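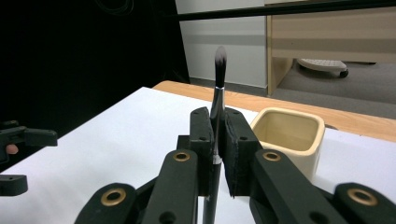 Albane Jacquet says every desk needs a cup for pens and brushes, and that the cup will keep the desk tidy all by itself. Will it? A cup can't pick anything up. Let's look a little harder at that idea.

Start with what a cup does well. A pen is long and thin. Put it down flat and it takes up a strip of desk, and if it's round it may roll off and end up under the radiator. Stand it in a cup and it takes up a spot no bigger than a coin. It can't roll anywhere, because the walls hold it.

So far, so good. But does any cup work? People will tell you yes. Try it with a paper cup and one heavy marker. Over it goes! A tall pen leans on the rim, and the top of the pen pulls sideways. If the cup is light, the pen wins.

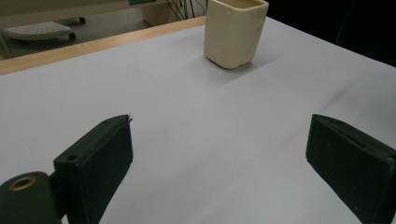

A ceramic cup is heavier, and most of the time the cup wins. The shape of the bottom matters too. A wide bottom is harder to tip than a narrow one. Some shops will say that square cups are "tip-proof." Don't believe it. Lean enough rulers on one side and a square cup can go over like any other — it just won't roll away afterward.

Now for makeup brushes and paintbrushes. These go in with the handle down and the bristles up. Bristles bend when they are squashed, and they can stay bent. But a wet brush is different. Water runs down into the part where the bristles are glued, and glue doesn't like that. Let a wet brush dry lying flat first, then stand it up.

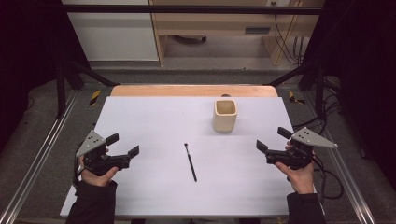 What about pens? Some grown-ups say a pen must always stand tip down or the ink will run away from the point. With many ballpoints that's partly true, because the ink needs gravity to help it along. With a pencil it makes no difference at all, except that a sharp point facing up can poke your hand.

And the biggest claim, that a cup keeps you tidy? Thierry Rolland tested it at the Moulin library club. He put out one cup on Monday. By Friday it held 30 things, and 5 of the pens didn't write. The cup was full, and the good pens were back on the table.

If you want to check your own cup, tip everything out and scribble with each pen. Keep the ones that work.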